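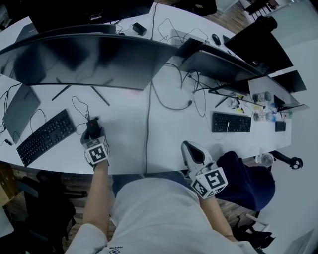 Fig. 1. Hand-held grippers with marker cubes, one per hand, at a cabled desk.

Week 3 notes: can it do the dishes yet?

Handout for 20 July 2020. Read it before lab, please!

Short answer from me: sort of, on a good day, in a kitchen it already knows. I get asked this every July, and my answer moves a little each time (last year it was a flat no).

Start with desks, because we all have one. Winding up a loose cable sounds like nothing. For a machine it's awful – the thing bends, it slides under a keyboard, it snags on a monitor leg. A stiff plastic cup is much kinder, though a clear one is hard for a camera to pick out against a white surface.

Our class numbers come from the Pumora towel set. With 100 demonstrations the policy mostly pawed at the cloth. With almost 3000 it folded a hand towel and I cheered out loud in the hallway. Then we swapped in a thicker towel and it went right back to pawing.

Shop floors are ahead of homes, and I think that's mainly down to fixtures. The Bradex bin-sorting cell handles 126 part types, all of them rigid and all of them arriving in the same tray. Your kitchen drawer has no tray.

Things to bring to lab in Adams:
– one chore you did this week, written out step by step
– the step where you used two hands at once
– your guess at which step a two-finger gripper would fail first

The Zurkodine reading is optional, but section 2 on soft objects is fun and pretty short. Skip the appendix.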